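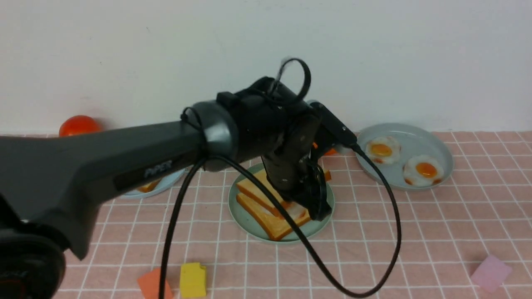
Toltmont Bread Words – data card

Toltmont Bread Words is a word list of 1,000 entries. It collects the terms that home bakers use when they speak of dough, crust and crumb. Mirela Bittencourt and Hagos Admasu prepared the list, and Thaís Guimarães checked the spelling.

Contents

The list is one text file with 3 columns: the term, a short meaning, and the part of the loaf or the step of the work to which it belongs. There are 8 such groups. A term with two meanings has two lines, so please do not remove lines that look repeated.

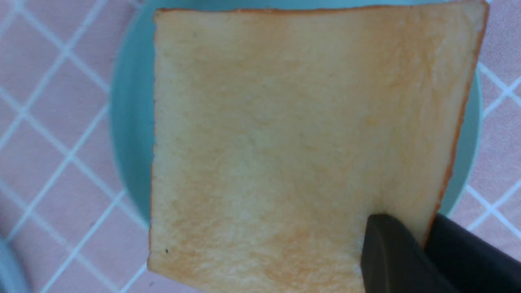
The group "crumb" was the most difficult to write. Bakers do not agree where "fine" ends and "close" begins, and we kept both words with separate meanings. The white sandwich slice in the picture would be "fine", with tiny irregular pits, and its thin orange-brown edge belongs to the group "crust". For words like "tender" we accepted the meaning given by most of the bakers.

Known problems

Words for flat breads are few. Terms for rye were collected by one person, Valdir Batista, and follow his own habit – we hope to correct this in version 2. Some meanings are longer than they need to be.

Use

You may copy and change the list for any purpose if you keep the name Toltmont. Corrections go to Maiara Paiva, who reads them every Saturday. Please send the old line together with the new one.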